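Jitatura Open Day

The Jitatura Open Day is a yearly public demonstration of two-armed robots held at the Dufour workshop in Gristinmont. It began as an evening for local schools and later opened to all visitors. Admission is free, but places are limited to 300 per session.

Demonstrations

The main demonstration is a table-setting exercise known as Vivach. Two white arms with black grippers work over a table covered in brown paper, using a light green tray, an off-white plate, a yellow fork and a teal spoon. The fork and spoon start on the plate, and the task is to move them to the tray.

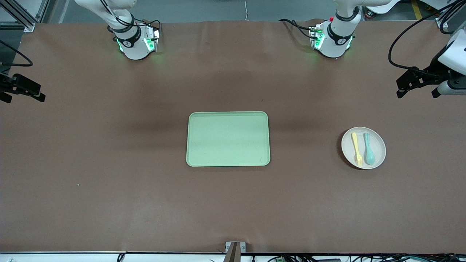
Visitors stand behind a taped line on the operator's side. Each session has 3 runs, with a short talk between them on how the arms are taught. Staff take questions during the talk but not while the arms are moving. Children under 11 must come with an adult.

A second part of the visit deals with the cameras mounted near the grippers. Guides explain that a view from the wrist shows the fingers and whatever lies ahead of them, while a fixed view takes in the whole table - the two are used together when a run is reviewed. Objects near the side of a wrist view are often only partly visible, and the guides spend some time on how this affects reaching and grasping.
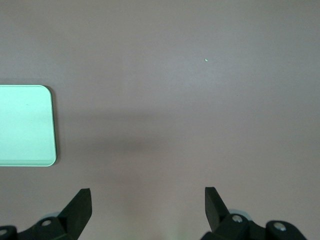
Reading time: 2 min

Attendance and access

The workshop reports 3000 visitors over all sessions to date. A smaller winter session is held in December, with the same table task and a shorter talk. The entrance is at street level, and bags are left at the front desk. Printed notes on the Vivach exercise are handed out at the door.

Last updated: September 4, 2020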